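I've been selling prints of my pastels for years and I have mangled more of them with cheap trimmers than I care to admit. So when the Kairys rotary trimmer went on sale at the art supply place in Utbridge I grabbed one, and I am so glad I did!

Mine is the 20 inch model. The head runs along a steel bar and there's a clear strip that clamps the paper as you go, so the sheet stays put even when you're shaving off a sliver. I use a heavy cotton rag paper called Sonora for most of my editions, and my old trimmer used to chew the last half inch of every single sheet. The Kairys goes through it in one pass and leaves a crisp edge right to the corner. I ran a whole batch of small landscapes through it one evening in July and didn't lose one.

Setup took me 45 minutes, mostly because the instructions show the side guide upside down. Once it's on the right way it locks down square and stays square. I checked it against my metal ruler that night and again after the landscapes. Same both times. 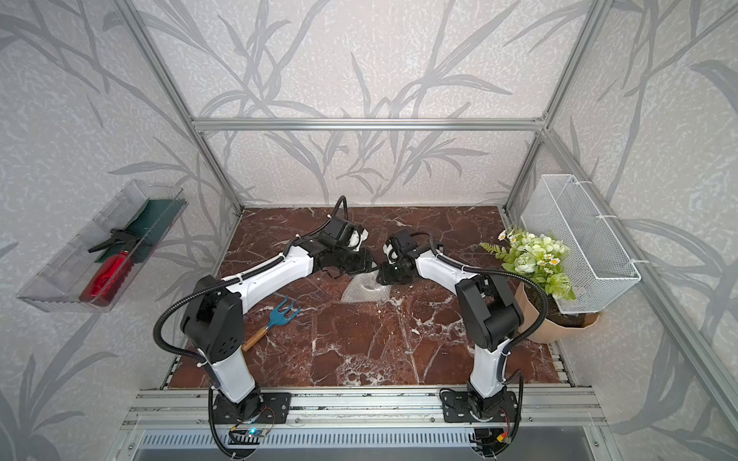
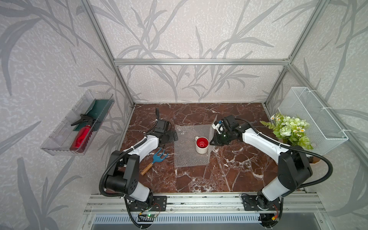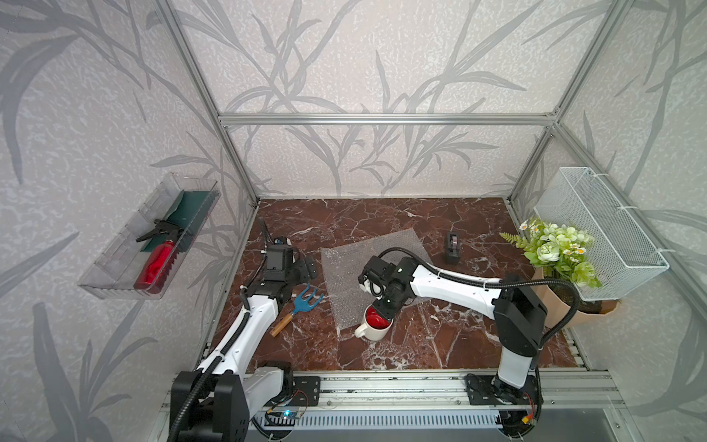 Can it cut mat board too?
Thin backing card is fine, but full four-ply mat board won't fit under the clamp strip. You'll still want a proper mat cutter for that.

A couple of gripes. The printed grid on the base is pale gray and hard to read under a lamp, so I put strips of blue tape along the sizes I use most (8x10 and 11x14, if you're wondering). The replacement blades come only in pairs, and the little plastic case they arrive in is a bear to open. And it's heavy! I wouldn't want to haul it to a fair and back.

My friend Aigars Toom has the Plurnton, the one with the long swing arm, and we spent a happy afternoon trading sheets back and forth. His is quicker if you have a big stack of plain paper. On photo paper and anything with a bit of tooth I liked my edges better, and he grumbled but agreed. His does have the nicer grid.

If you sign and number your own prints and you're still doing it with a knife and a ruler, give one of these a try. I've already ordered my second pair of blades, and I'm going back through the drawer of old prints with crooked borders to see how many I can rescue.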